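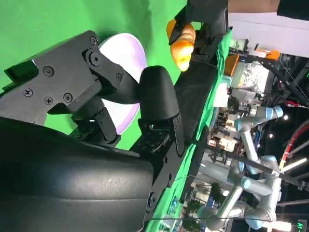

Both grippers at the green table, one of them with a bun in its grasp.

So, the Rimia cell gave us a bad week! The job is simple enough (buns go on the plate), and the left hand started letting go early. Not every time, either. I logged 47 runs and it dropped 6, always on the lift, and never while Ekkachai Nuchit was watching.

We swapped the Hayashi cable first. No change. Then Ekkachai pulled the logs and found the grip force sagging whenever the wrist rolled past a certain angle, so now we're blaming a worn connector.
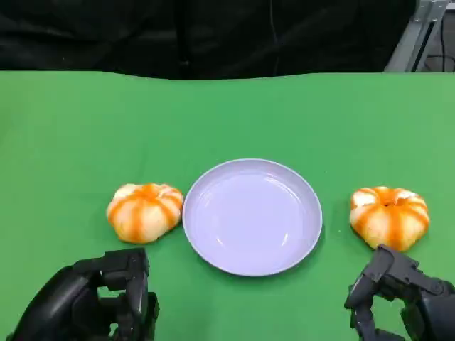 Cludberg Shop News, Issue 29, page 4

Until the new part shows up, please keep your hands off the table while the arms are live, even to rescue a bun. I reached in on Thursday and the arm moved before I'd let go of the stop button (my fault, and I've written it up). Spare connectors are in the Flasis drawer, and the fault log is on the clipboard by the door.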